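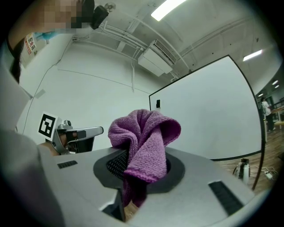
Issue 16

Call for home cooks: recipe testers for the Kutar vegetable book

Kutar is a small publisher of cookbooks in Ventura. We are preparing a book of everyday vegetable dishes, and we are looking for people who will cook from it in their own kitchens before we print it. You do not need to be a professional. We prefer that you are not.

The book has 217 recipes. Most of them are dry vegetable dishes, lentils, rice plates and chutneys, the kind of food that is made on a working evening. They were collected by Rocío Cortés from families who cook without measuring, and now we have to be sure that the measures we wrote down are correct. A "handful" of grated coconut was very different from one house to another.

What you will do

Each tester receives 16 recipes, in four packets of four. You cook every recipe one time exactly as it is written, also if you think you know a better way. Then you fill in a form of one page: how long it took, which pan you used, where the text was not clear, and if the people at your table wanted more. If a dish fails, please send the form anyway. We learn very much from the failed ones.

After that you may cook it again in your own manner and tell us what you changed. This part is optional, but Rocío reads all of it.

Who can apply

You should cook at home at least three times in a week and have a stove with two burners or more. A pressure cooker is needed for the lentil packet only. Please tell us if you do not have one, and we will give you another packet in its place. You must be 18 or older and live in a place where you can buy fresh curry leaves and mustard seeds without a long trip.

Some recipes contain peanuts, cashews, sesame or milk. Write your allergies in the application, and also those of the persons who eat with you.

We would like to have beginners too. In our last book almost all testers were experienced, and later we received letters from readers who did not know when the onions were "ready". I wrote that recipe myself, so I take the blame.

What we offer

Every tester is paid 400 dollars for the full set, half after the second packet and half at the end. Ingredients are paid separately when you send the receipts — please keep them, also the small ones from the market. Your name will be printed in the book if you wish, and you will get two copies.

Dates

The first packets go out in June. You have two weeks for each packet. If you need a pause for travel or family, write to us before the packet is due and we will find a solution.

How to apply

Send a letter of one page to Leopoldo Meléndez, Recipe Testing, Kutar, 304 Plalance Street, Ventura, or leave it at our front desk. Tell us what you cooked in the last seven days, for how many people, and which vegetable you do not like to prepare. A list of your diplomas is not necessary.

We answer every letter, but it can take up to three weeks.

Leopoldo Meléndez
March 2024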